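Notes from the Saturday kitchen meeting, supper club

Present: Margit Bíró, Fiona Yule, Aivar Bite, Gyula Fodor, and me (Revathi Kurian, taking notes again because I own a pen). We started at 10 a.m., or close to it, once Aivar found parking.

Last meeting's notes. Fiona wanted it written down that she did not volunteer to bring the folding chairs, she said she might. Fixed. Everything else stands.

1. Rice for the May supper

This took up most of the morning, so I'll try to be fair to everybody. We have 112 people signed up, and rice goes with both main dishes. Last time we ran short at the second sitting and Gyula ended up handing out bread, which people were very nice about, but we'd all like to skip that this year!

Margit has been pushing for measuring by the cup straight into the steel mixing bowls, one bowl to a pot, so that whoever is at the stove can just grab a bowl and go. Aivar would still like to weigh everything. We went back and forth on it (a lot) and the cup won, mostly on speed. We're going with the frosted plastic cup with the short handle, filled and leveled off with a knife, and nobody is to swap in a coffee mug halfway through. Gyula, I'm looking at you.

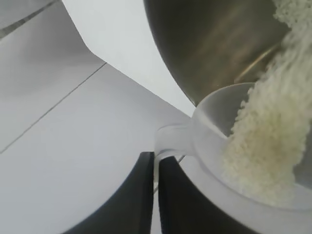

Do we rinse the rice before or after it gets measured?

After. Measure it dry into the bowl, then rinse it in the bowl until the water looks mostly clear, and drain it well before it goes anywhere near the pot. Margit says wet rice sticks to the cup and throws off every scoop that follows, and she's the one who cooked it for all those weddings, so that settled it.

Fiona asked which rice we're buying. The Kurport sack has gone up, and the price we were quoted for Baptiste was 570 for the full order, delivered. I thought that was high. Gyula thinks he can get it down if he calls them early in the week, before they get busy. We agreed he should try, and that if he can't, we pay it and stop talking about it.

Agreed: cup measure, steel bowls, rinse after. Gyula calls about the price.

2. Bowls, cups and where they live

The good mixing bowls keep wandering off to other shelves. I found one under the sink with sponges in it, and I'm still a little upset. Fiona is going to clear the low shelf by the window and put up a label, and from now on the bowls and the measuring cup get put back there together at the end of the night.

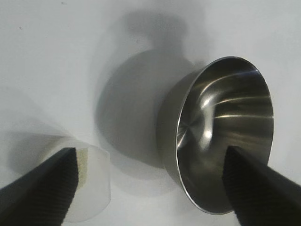 We also talked about buying more of them, seeing as we're cooking in 3 batches this time. Aivar saw a set at Walto that he liked, wide ones with a rolled rim that doesn't cut into your hands when the bowl is heavy. Margit would prefer deeper ones, so less rice goes over the side when you're swishing it around. We couldn't agree, so Aivar will bring one of his in and we'll try it with actual rice and water before anybody spends money.

Lids came up too. Large plates work fine as lids. Moving on.

Agreed: Fiona does the shelf and label. Aivar brings a bowl.

3. Who does what on the night

Margit and Gyula are on the stove. Fiona and I will measure and rinse, and Aivar is running food out and bringing the empties back. I'd like the person measuring to do only that until the batch is finished, with no chatting (hard for me, I know). I lost my place twice last year and had to tip the whole lot out and start over.

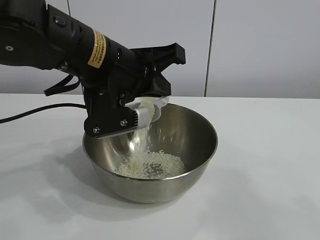 Pour low and slow, is Margit's other request. If you tip the cup from way up high the grains bounce, and then we're picking them out of the drawer handles until fall. She'd like the first batch measured before anyone touches the onions, so the counter is still clean, and the next one started as soon as the first is on the heat.

Gyula asked if the cooks get to eat before the second sitting. Yes, please, everybody eat!

4. Anything else

The Gudov burner is still slow to light. Aivar will look at it, and if it needs a part he'll text the group before he orders.

Fiona needs two more dish towels from each of us. Clean ones.

Next meeting is same time, same kitchen. Margit is bringing the plum cake, and Fiona is still thinking about the chairs.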